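# Counting Catches: A Season with the Tritemlow Receivers

2021-12-02

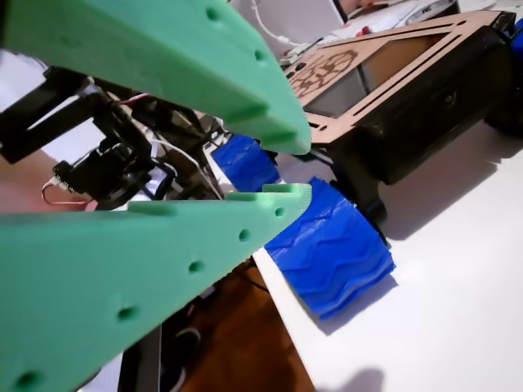 Our project began with a question that kept coming up on the bus home from away games, which was whether our receivers drop more passes late in a game than early on. Everybody at Tritemlow has an opinion about it, and the opinions get louder after a loss! A catch is really a closing job, with two sides coming together on the ball at the right moment, and the pale green gripper fingers, angled toward each other with a narrow gap left between them, make a fair picture of the hands we kept asking our receivers to show the quarterback. We wanted to see how often that gap closed in time.

We charted 300 passes thrown to our receivers over the season, using game film and a paper sheet with one line per throw. Six of those we had to leave out (the film from Bevholm was so foggy that we argued over them for a whole lunch period), so our results rest on 294. A pass went down as a drop only if it touched both hands and hit the grass.

In the first half our receivers dropped 18 passes, and in the second half they dropped 40. That looked like a clear answer to us until we went back and saw how much more we throw after halftime, especially when we're behind, as we were for most of the Hirose game. We should have written down the score and the down for every throw, and I wish we had thought of it before the season was over.

Coach has let us borrow the film from the Susa scrimmage, and we plan to chart it again in February with the extra columns added.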